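Tavton Home Kitchen Forum
Bread and Baking
331 views - 16 comments - 9 shares

How do you keep a home-baked loaf good for the whole week?

Posted by Léonie Brunet, December

Hi all! I have finally, finally got the hang of bread. After a winter of bricks and a spring of slightly better bricks, I'm turning out a proper white sandwich loaf and an oat one that my kids fight over. I use Jukstead strong flour, a bit of honey, and a tin that belonged to my aunt. I'm so pleased with it that I've started baking twice a week just to have the smell in the house.

The trouble starts on day two. Day one is heaven, day two is fine if you're being kind, and by day four the heel could prop open a door. I tried the fridge and it seemed to go stale even faster, which I thought I must be imagining. I tried a plastic bag on the bench and the crust went leathery, and then in the warm weather I got mould near the bottom. 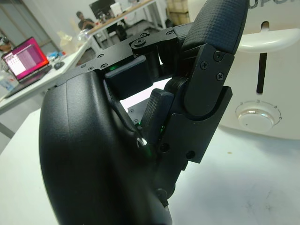 I've got a reasonable freezer but I've always been a bit suspicious of frozen bread. My mum used to freeze whole loaves and they came out wet on the outside and sort of crumbly in the middle. Most of ours gets eaten toasted at breakfast, with a couple of sandwiches for school lunches, so it doesn't all need to be soft. Is there a routine that works for a family that eats a few slices a day? And am I right about the fridge or have I lost the plot?

marrow_and_peas
Top contributor

You're completely right about the fridge! Starch firms up fastest at fridge temperature, so a loaf in there goes stale well ahead of one on the bench, even though it may take longer to grow mould. I learned this after years of keeping bread next to the milk like my parents did, and the difference when I stopped was huge.

Freezing is wonderful, you just want to freeze slices. I'm evangelical about this - I've converted my sister, two neighbours and the bloke who fixes my mower. Let the loaf cool all the way through, and I mean properly, a few hours on a rack with nothing over it. If you cut it while there's still steam in the middle you get a gummy crumb and frost in the bag later. I bake in the evening and slice in the morning with a long serrated knife, using light strokes and letting the teeth do the work.

Then lay the slices on a tray, leave them in the freezer until they're firm, and bag them up. If you can't be bothered with the tray, stack them in the bag offset like fallen dominoes so each one has a corner to grab. Press the air out before you seal it. I keep out whatever we'll eat in the first day and a half and freeze the rest while it's still lovely, because the freezer holds bread where it is and won't bring back a loaf that's already gone dry.

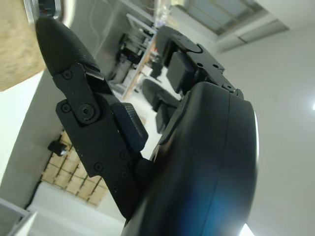 How long does it keep in the freezer? A month at its best, in my kitchen. It's safe to eat after that but the edges start to dry out and it picks up a whiff of whatever else is in there, so I write the month on the bag and try to use the oldest first.

For school lunches, make the sandwich on frozen slices in the morning. By lunch it's soft, and the ham stays cool on the way. Leave out tomato, though, or pack it separately. For a whole half loaf, leave it wrapped on the bench until it has thawed and then give it a few minutes in a moderate oven to wake up the crust.

Comments on this answer: 9

Hallgrímsson fan club

freezer for sure. bread box is ok too if you eat it fast. mine lives in a paper bag inside a tin and gets to day three no worries, anything with honey or milk in it goes longer. I buy from Hallgrímsson on Saturdays' market stall when I can't be bothered baking and do the same with theirs

Turnness Nan

I'm going to stick up for the toasting side of things, as that's where most of your loaf is headed and it's the bit I love best!

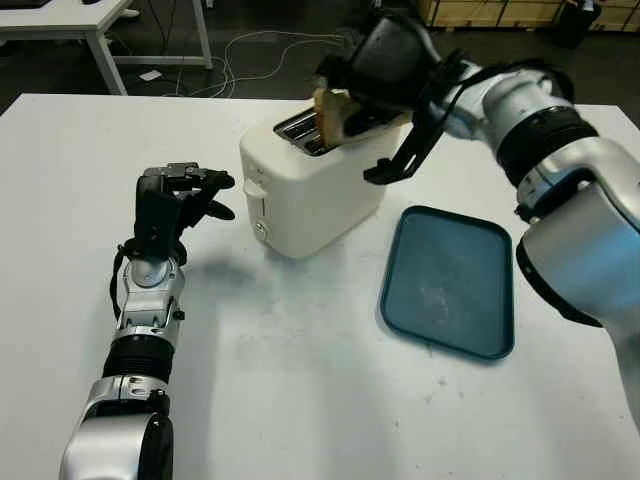
Homemade bread toasts differently from the shop stuff, and a honey loaf like yours will colour quickly, so start lower than you think. Straight from the freezer is perfect, no thawing needed. If your toaster has a defrost button, use it, and if it doesn't, give the slice a gentle first go and then a second short one. I like to stop at the golden-brown stage you can see on the slice sticking up out of the white toaster in the photo, where the edge of the crust is still pale. A little two-slot one like that is all we've ever had, and it does a tall slice well enough if you flip it upside down for the second go. Cut your slices evenly! A wedge-shaped slice burns at the thin end while the fat end is still cold in the middle.

If you want the loaf itself to last longer before you freeze it, try a cooked flour paste. Whisk a spoonful or two of your flour with milk in a small saucepan, stir it over a low heat until it thickens like custard, let it cool, and knead it in with everything else. Take the milk for the paste out of the total liquid in your recipe. I was doubtful when my daughter-in-law showed me but it bought us a whole extra day of soft bread, and the crumb pulls apart in feathers.
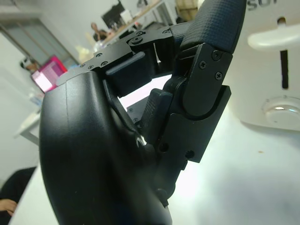
Heels and dry ends go in their own bag in my freezer. When it's full I blitz the lot for crumbs, or cut them into cubes and bake them with oil and garlic for 15 minutes, giving the tray a shake halfway. The oat loaf makes the best crumbs for fish cakes, a bit nubbly and sweet. Bread and butter pudding is the other place they end up, and for that I'd want them stale anyway. Do use up the marmalade.

And enjoy your aunt's tin - the old ones go dark and bake a beautiful crust. Don't let anyone scrub it!

Reply from Léonie Brunet

Thank you, this is brilliant! Sliced the oat loaf this morning and it's on the tray now. I'll try the paste next bake. Does it work with wholemeal or should I keep it white?

Reply from Turnness Nan

Either, love, but wholemeal wants a splash more milk.

Related
Why does my loaf sink in the middle?
Sharpening a serrated knife at home
Fish cakes that hold together
Best tins for a tall sandwich loaf
Marmalade too runny - can I boil it again?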